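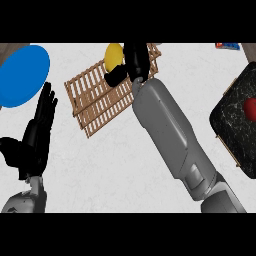
**Right hand closes early on the crate task, sim only (so far)**

**wristroll_94**

Bimanual setup, two arms with multi-finger hands, policy trained on teleop demos recorded in sim. The task is to take the yellow egg-shaped thing out of the slatted crate with the right hand and put it on the dark tray. The left hand has no job in this version and should stay open.

Out of 100 rollouts I get 11 where the fingers start closing before the palm is in position. The object gets pushed against the crate wall and the arm keeps going through the rest of the motion with nothing in the hand. The other rollouts are fine.

What I'm running:

- action chunks of 32 steps, executing 16 before the next inference
- one head view, plus joint positions for both arms and hands
- absolute joint targets for arms and fingers
- Troto for the control loop, stock config except for the finger gains

I've lowered the finger gains and it made no difference. Has anyone had this with a similar action space?

**onuoha_user**

Execute fewer steps per chunk. With 16 you're running blind through the whole approach. Try 4 and see if the number moves.

**Khairul Liem**

I'd look at the observation before touching the chunk length. In your view the crate and the top of the egg are cut by the upper black band. The right hand goes up out of view too. So at the point where the policy has to decide to close, it can't see most of the hand and is probably keying off the arm joints. If the crate is a little farther out than it was in the demos, those joints hit the "close now" values too soon.

Easy to check. Log the crate position for every rollout and plot the failures.

**wristroll_94**

The bands are just letterboxing. The sim renders wide and I pad to square for the encoder. I don't think I'm losing any pixels.

**Khairul Liem**

The padding doesn't lose pixels, but the wide render has less vertical field of view than a square one at the same horizontal FOV. Either pitch the camera up a bit or render square. You have a lot of bare tabletop between the two arms that isn't telling the policy anything.

**gantry_moth**

Disagree that it's the camera. The policy has proprioception and the egg is still partly in view. We had a worse view than that on a bin task and it trained fine. My money is on the demos. People teleoperating hands in sim start closing early because they have no touch feedback, and the sim contact forgives them. How many demos is it?

**wristroll_94**

132 demos, two operators. No filtering other than success.

**gantry_moth**

Then split them by operator and look at the distance from palm to object when the finger targets first move.

**Sharada Palaniappan**

You can get that from the Lumar export without replaying anything. The object poses are in the state stream. Take the first step where any right finger target changes by more than your noise threshold and read off the palm-to-object distance.

One thing to watch: the export writes state *before* the action is applied, so you're one step behind if you line them up by index. Not a big deal at low rates but it confused us in January.

**onuoha_user**

Still think you should change the chunk length first. It's one number and needs no retraining.

**wristroll_94**

OK, did all three.

Chunk execution down to 4: early closes went from 11 to 9. Could be noise. It also made the wrist jittery.

Crate position: failures do bunch up at the far side of the randomization range. Not all of them, but most.

Operator split: operator B closes from noticeably farther away than operator A, and nearly all of B's demos have the crate in the far half. We changed the range between sessions and I forgot about it. So the two causes are mixed together and I can't tell them apart with the data I have.

**gantry_moth**

So it's the demos.

**Khairul Liem**

Or it's the demos because B couldn't see either. What view did the operators have?

**wristroll_94**

Same head view, on a monitor. No headset.

**Khairul Liem**

Then B was closing on a hand that was mostly out of view. I'd fix the camera and re-record the far half. You can re-render the existing episodes from stored state with the new pitch, but that won't fix B's timing.

**gantry_moth**

Fair. I'd still have A record some of the far ones so you don't end up with the same split again.

**Sharada Palaniappan**

If you re-render, pin the Baltley version. The lighting defaults changed between releases and you'll get two looks in one dataset — the gray on the forearms comes out different.

**wristroll_94**

Pinned it. Camera pitched up, re-render is going now. Both operators will record over the full range, then I'll retrain with 16 and with 8 and post the numbers for each.

**onuoha_user**

Do 4 as well, please.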